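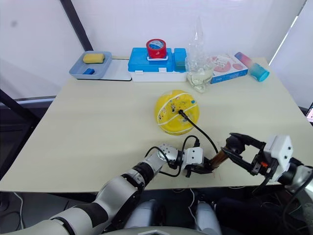

Section 4. Assessing Household and Shop-Floor Chores

Owners of the Vida two-arm unit frequently ask whether it can take over small chores at home or in the workshop. The answer depends on the chore, and this section explains how to find it before any work is handed over. A chore should be assessed on a table that resembles the one on which it will be done. A storage box, a clear bottle and a tray with a sponge in it, standing along the far side of the work surface, are typical of what the arms will have to work around. A table cleared for the assessment will give a better result than the owner will see in daily use.

Pradbridge does not certify the unit for unattended chores. The procedures below apply to supervised operation only.

4.1 Grading a chore

Each chore is given one of three grades.

Grade A: The unit may begin and finish the chore under supervision, with no help from the operator. Moving a dry sponge from a tray to a marked place is normally Grade A.

Grade B: The unit may perform the chore if the operator prepares the parts or completes one step by hand. Most chores that join one part to another are Grade B.

Grade C: The chore is not suitable. All work with hot liquids, open blades, mains wiring or live animals is Grade C regardless of test results.

4.2 Before you begin

1. Clear the floor within reach of both arms and route loose cables away from the operator's position.
2. Place the objects for the chore on the work surface. Leave other household objects where they are usually kept.
3. Confirm that the stop button can be reached without leaning across the table.
4. Open Zelero and select Assess, then New Chore.
5. Enter a short name for the chore. Use the name that the operator will use later.
6. Set the grip force to Low. It may be raised one level at a time during the trials.

CAUTION: Do not place a hand between the grippers while the status light is green, even if both arms are still.

4.3 Chores that use air

Inflating a soft ball is a useful test of present ability. A person does it with little thought. For the unit, it combines several difficult steps: the valve is small, the needle is thin, and the ball gives way when it is pressed. A hose also has some stiffness and may pull the nozzle out of line after the gripper has closed.

1. Rest the ball on a stand or ring so that it cannot roll. The valve must face a direction that one arm can reach.
2. Fit the needle to the nozzle by hand. The unit is not rated for this step.
3. Lay the pump on the table with enough slack in the hose for the arm to reach the ball.
4. Run Locate Valve. If Zelero marks a printed figure or a label as the valve, reject the mark and run the command again.
5. Let the gripper take the nozzle by its body. The fingers must not close on the needle.
6. Approve the insertion. Watch the needle from the side throughout.
7. Operate the pump by hand, or assign this step to the second arm if it has passed section 4.5.

NOTE: A partly deflated ball may fold inward at the valve. If the surface sinks and the needle does not enter, stop the trial and record it as a failure. Do not hold the ball in place by hand.

The owner should expect to repeat the trial. In our own assessment at Flakedgate, the unit completed the insertion in 80 percent of trials when the valve faced the arm. No trial was counted as complete if an operator touched the ball.
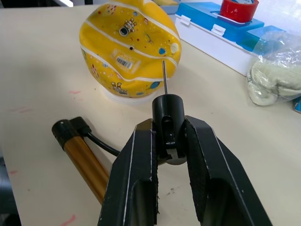 Clotilde Renaud has written to ask whether a chore that still requires a person to fit the needle and watch the insertion should be called automated at all. She notes that she can inflate a ball herself in less time than it takes to open the software. Her objection is a fair one. For a single ball at home, this manual does not recommend the unit. A school store or a sports shop with 40 balls to prepare may reach a different conclusion, provided that an operator is already present for other work. The grade remains B in both cases.

4.4 Recording the trials

1. Run the chore 40 times without changing the grip force.
2. After each trial, select Complete, Helped or Failed. A trial in which the operator moved any object is Helped.
3. Move the objects by a hand's width between trials.
4. Save the record. Zelero assigns the grade.

If the grade seems too generous, the operator may lower it. It may not be raised by hand. Older units that show fault code 2093 at the end of a set have run out of storage, and the last trials must be repeated after old records are removed.

4.5 Two-handed work and soft parts
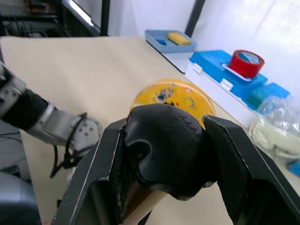
Last changed: Sat 10 June

Soft or rounded parts require separate trials. A glossy rubber surface can turn between the fingers without any change in the force reading, and a part that sits on top of another may lift away from it. The following steps apply when one gripper holds a part and the other arm is to assist.

1. Assign the holding arm first. The assisting arm must remain in its waiting position until the grip is confirmed.
2. Raise the held part a short distance and pause for five seconds.
3. Check whether the part has turned. If it has, raise the grip force by one level and begin again.
4. Select Assist. The second arm will approach at reduced speed.
5. Keep cardboard tubes and other light parts out of the path of the assisting arm unless they belong to the chore.

CAUTION: Do not use High grip force on cardboard or thin plastic. Damage may not be visible until the gripper opens.

Chores involving clear bags are Grade C at present. The edge of the bag is not detected reliably, and the fingers may close on air. Benedek Illés and Rozália Juhász will review this grade in December with the next release of Zelero.

4.6 Care after assessment

Wipe the finger pads with a dry cloth and examine them for wear. Pads must be replaced after 2000 grips, or sooner if the texture has become smooth. Return both arms to the rest position before switching off the unit.

Questions on grading should be sent to Christos Psarras at the Flakedgate office, with the saved trial record attached. Requests sent without a record will be returned.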